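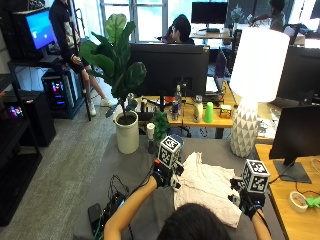

Why put marker cubes on top of the gloves when the gloves already have sensors in them? Because the sensors tell you what the fingers are doing and the cubes tell you where the hands are, and for folding you need both.

OK, that's the question I always get, so I'm starting with it. Hello everyone, thanks for having us at Drostton. I'm Visitación Cuesta, and the work is joint with Olaia Villalobos, who wrote most of the tracking code and will correct me from the front row.

(Wait for the slide to settle. Don't rush this bit.)

So, cloth. We want a two-armed robot to pick up a bunched-up bit of fabric and spread it flat. You'd think the flattening is the hard part, but where we kept coming unstuck was the grasp - two hands have to find two good places on something with no fixed shape. People do this without thinking, so we record people doing it and train on that.

Black gloves, a white cube on each one, black patterns printed on the cubes. A fixed camera looks at the patterns and works out position and rotation for each hand. We went for cubes because a flat tag vanishes the moment you turn your wrist, and folding is nearly all wrist. With a cube you've normally got a face showing. Normally! More on that in a minute.

The table cover is grey and the cloth is white, which makes the cloth easy to pick out. I know, I know, it's cheating a bit. Ask me about it at the end.

Numbers now. (Next slide, the table.) We recorded 3486 attempts. After cleaning we kept 1969 of them. That's a painful drop and I want to spend a moment on it, as the paper gives it one line. Most of what we threw out was lost tracking, where one hand crosses in front of the other and the camera can't see either pattern properly. We tried filling the gaps from the glove data and it was fine for short ones, up to 9 missing readings. Past that the hand drifts off and the robot learns to grab thin air.

The remaining losses were calibration. If a cube gets knocked on its mount, every pose after that is wrong by the same amount, and it looks perfectly smooth so you don't notice. We lost most of April to one of those. Olaia now has a check that runs before each session - touch both hands to a known point, compare, carry on. It's dull and I'd recommend it to anyone.

(Drink some water.)

Then the policy, which we call Skovier. It takes the camera view and both hand poses, and predicts the next short stretch of movement for both arms together. We did try one model per arm first. They pulled against each other, and there's a video if people want a laugh.

We ran 1004 trials on the robot. The joint model beat the separate ones on towels and on shirts, though the gap on shirts is smaller than I'd like, and sleeves are still horrible. When it fails, it's mostly on the second grasp, after the cloth has shifted.

Next up is a second camera, so crossed hands stop costing us so much data, and a patterned table cover. The Cortés group have offered us their recordings to test on too.

Questions. If someone asks about gloves versus bare hands, hand over to Olaia.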